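Running a green guest house: the owners of Clasness talk about water, heat and breakfast
September 8, 2019

Clasness is a guest house with 18 rooms on the edge of the village of Gositz. Its owners, a married couple who asked that their names be left out, bought the building when it was a disused school hostel and reopened it after a long period of repair. The regional accommodation association, which publishes this series of interviews with its members, visited them in June to discuss how a small business can lower its use of energy and water without making its guests uncomfortable.

The conversation began with the heating. The former hostel had one boiler and one thermostat, placed in a corridor. "If the corridor was warm, the boiler went off, and the people in the north rooms put on their coats," the wife said. Each room now has its own control, and rooms which are not let are kept at a low background temperature. The couple said that this change had cost less than the new windows and had made more difference to the fuel bill.

They were careful not to present the work as finished. The attic was insulated in the first year, but the rear wing, which has solid stone walls, remains a problem. An internal lining was tried in one bedroom and took so much space that the wardrobe had to be moved to the landing. "We have left the other rooms there as they were," the husband said. "They are let in summer, and they close with the first frost."

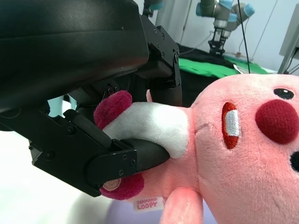 Harawira, writing in answer to the association's call for members' questions, wished to know whether guests had complained about the low-flow showers, as several had done at a neighbouring property, and whether the fittings had been worth the trouble. The couple replied that there had been complaints, nearly all of them in the first season. The first shower heads were poor and were taken out again. The present ones use less water than the originals, and the pressure is good on both floors. A small card in each bathroom explains how the hot water is heated. The owners believe that the card has done as much as the fittings.

Rainwater from the main roof is collected in a buried tank and used for the lavatories on the ground floor and for the garden. The tank was supplied by Karkanar and was fitted while the car park was being dug up for other reasons. "I would not advise anyone to dig up a car park only for a tank," the husband said. "If the ground is open, put it in. If it is shut, begin with the taps." The association asked how often the tank ran dry. In most summers it does so at least once, and the supply then changes over to the mains.
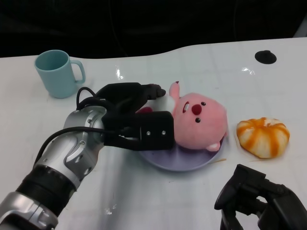
Breakfast is served between half past seven and ten, and it is here that the owners consider they have saved the most waste. Portions of butter and jam in small packets were given up in the first year. Guests order the cooked part of the meal the evening before, on a paper slip left at the desk, and bread is baked to match. Hot drinks are poured at the table, and the couple advise other members to choose something plain and solid for the purpose, such as a light blue ceramic mug with a handle large enough to hold properly, and to avoid thin cups that chip and must be replaced each season. Kitchen scraps go to a closed composter behind the laundry.

The price of a room with breakfast is 107 for a double and 184 for the family suite, which has two bedrooms and its own entrance. Guests who stay for three nights or more and do not ask for fresh towels each day pay 105 for the double. The wife accepted that the difference was slight. "It was never meant as a bargain," she said. "It lets people know that we have noticed, and the laundry has fallen a good deal."
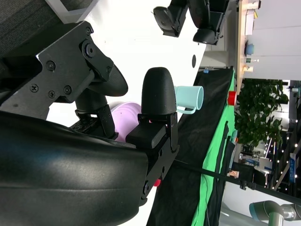 She added that the family suite does not carry a similar reduction – children use more towels than any policy can allow for – and that she saw no purpose in offering one which could not be kept. Families are instead given a line in the drying room and a key to the side door.

Asked about plans for the coming winter, the owners mentioned the lighting of the rear stair, which still uses old fittings, and a shelter for bicycles near the gate. They are also in discussion with two other houses in Gositz about ordering wood pellets together, so that one lorry might serve all three. No agreement had been reached at the time of the visit, and the matter of where the lorry would turn remained open.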